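Interim progress report to Gresero
Trial of the Skitulik arm kit at the Horudmont workshop
January 27, 2022

This report covers the work since October. You asked for a plain view on whether the kit is worth taking past the trial stage. Our view at this point is that it might be, for a narrower set of jobs than the brochure lists, and at a price we haven't been quoted yet.

Setup

The kit was sold to us as something two people could have running in a day. It took us most of a week. The mounting hardware was fine and the arms themselves are solidly made. The time went on the electronics and the cabling, and on a manual that describes an earlier version of the controller. Jafarzadeh, the reseller, answered emails promptly but twice sent us instructions for the wrong model.

Cable routing is our main complaint. The supplied clips don't hold once the arm has been through its full range a few times, and we have gone back to hook-and-loop ties bought at the hardware store. Skitulik says a revised clip is coming. We have no date for it.
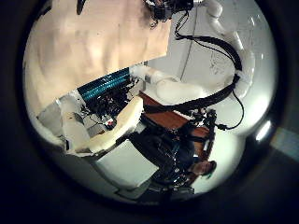 We logged 400 pick-and-place cycles with mixed small parts before the holidays. Of those, 53 needed a person to step in, mostly for dropped or badly seated pieces. Skitulik's sales sheet claims "near hands-free operation". We don't recognize that from our own log. Performance on the rigid parts was decent. Anything soft or floppy was poor, and changing the grip force settings didn't help much.

The wrist camera image is usable in the middle and stretched toward the sides. The supplied calibration routine is meant to correct for this. We ran it three times and got three different results, and we have asked for an explanation in writing.

Staff time

We have booked 44 hours of staff time to fault-finding, none of which was in the original budget. We aren't asking for more money to cover it. We would ask that it be counted when the kit is compared with the manual process, as the vendor's payback figures assume no such hours at all.

Next period

We plan to repeat the same cycle test with the new firmware and the same parts, so the two logs can be compared directly. The soft-goods work is on hold. We recommend that Gresero not sign the extended service plan until the second log is in and the calibration question has been answered.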